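Home | Boards | Plant Floor | Search | Log in
Reading time: 2 min

Towel folding cells and staffing

pendville_ops
We run a linen room at the Pendville site, 2,320 towels a shift in November. Management wants arms on the folding tables and has asked the line leads for comments. Bench arrangement under discussion: 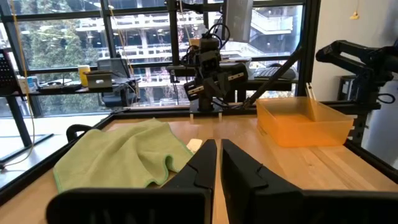
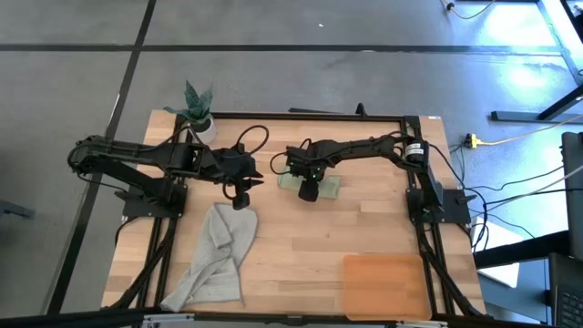
Towel and orange container on the bench, arms at the table edge.

My question is what happens to the folders. The Hayes proposal says they become "cell attendants" on the same grade.

faltness2
We went through this at Faltness. Three folders became one attendant and two on sorting. The attendant clears misfeeds and re-lays crumpled pieces. Fewer sore shoulders, more standing about waiting for a fault. Grade was kept, piece bonus was not.

torque_spec
Disagree that waiting is the problem. A trained attendant can cover two cells if the fault lamps are visible from both. At 300 pieces an hour per cell that is a fair workload.

faltness2
Rated 300 on flat stock. Ours never held that with mixed sizes — and the attendant got asked why.

pendville_ops
That is my concern. If the bonus goes, the target should go with it. Does anyone have wording?

barkia_nights
At Barkia we had stoppages logged by cause, and the attendant's name left off the log. It took 400 entries before the planners accepted that most stops came from how the stock arrived. I would ask for the same before agreeing any grade.

torque_spec
Fine on the log. I would still keep the name on for training purposes.

barkia_nights
Then it gets used for something else. Keep it off.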